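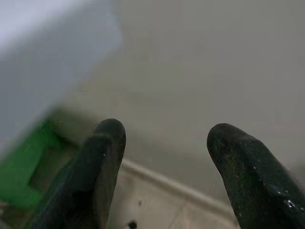
Gripper open, nothing in it. Dark rubbery fingers, the Koteo pair.

Koteo grip kit plus the Jaltach learning method – review after a winter of using it

Short version: good method, average box, terrible manual. Four out of five for the method, three for the rest.

Been meaning to write this up since before Christmas. Now January 26, 2020 and I still haven't got a proper chart to show, so words will have to do.

What you get. Wrist camera, finger pads, mounting plate, a bag of screws (two sizes, not labelled, thanks) and a download code for the Jaltach software. The idea is simple enough. You show the arm a pick by hand, lots of times, in a real home and not a lab, and it learns from what the cameras saw. No markers stuck on things. No mapping of the room first. The bit that's new is how it weighs the two views – wrist view counts for more the closer you get, head view counts for more when you're still crossing the room. That's the whole paper really. Eugeniusz Makowska wrote it up and the write up is clear, better than the manual by miles.

Numbers, as that's what people ask for. We recorded 2,571 demos. Threw out the ones where somebody bumped the arm or the recording stopped early, which left 1,422. Yes that is a lot to lose. More on that in a minute. Trained on those, then tried it on 37 items it hadn't been shown. It got 85 per cent of the picks first go. With the wrist view switched off it was far worse, and with the head view switched off it was fine on a table and hopeless across a room.

I'd expected the head view to matter less than that. Wide view looks like a mess to me when I play it back, half of it wall, but the software clearly gets something from it.

Fingers. Like them. Grippy, slightly rough, rounded at the tips so they don't catch on edges. They do pick up bits – pale specks all over them after a session – and grip drops off if you don't wipe them down. Damp cloth, let them dry, back on. Manual says nothing about this. Also wish the mount was quicker, four screws every time is silly.

Wrist camera. Fine. Focus is set close, so the fingers are sharp and anything behind them goes soft. Colour survives well enough, a bright green thing is still bright green even when you can't tell what it is. But it goes blocky along strong colour edges, that's the compression, and there's no setting to turn it down. Asked support, was told April for an update. We'll see.
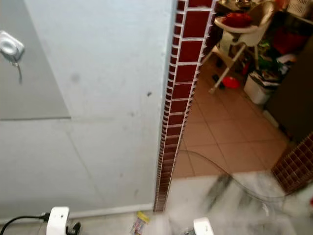 Homes are where this method earns it's money. Tidy lab rooms teach it tidy lab habits. We ran the same training amount with only bench demos and it fell apart at the first doorway. Tiles, cables on the floor, a high chair, stuff in heaps, worktop right up close to the camera – mix all that in from the start and it copes. Doesn't cope with everything. Shiny surfaces still upset it, and it's slow to make its mind up when two things are touching.

Compared with the Kwiatkowski set we had before: Kwiatkowski is better made, heavier, nicer case, and the software is years behind. You had to mark up every recording yourself. Weeks of it. Wouldn't go back.

Also tried Osum for a fortnight on loan. Quick to set up, quicker than this. But wrist view only, and you feel it as soon as the arm has to go anywhere.

Back to the lost demos. Most of those were the recording cutting out and not us being clumsy. Software drops the session if one camera lags, and it doesn't tell you until you press save. Infuriating. Turn off the live preview and it happens much less. Found that in a forum reply, not in the manual obviously.

Training time: overnight on our machine, sometimes into the next lunchtime. Not fast, not a problem either.

One thing on the result itself. 37 items is not many. I'd not bet the house on that 85 holding up with three times as many, and the paper tests on a similarly small lot so it's no help. Would like to see someone else run it in a diferent sort of home and post what they get, good or bad.

Buy it? If you already have an arm and some patience, yes. If you want something working by the weekend get the Osum and accept the limits.

Shares 37 | 4 comments | Leave a comment

Contact | Copyright 2020, all rights reserved | Back to top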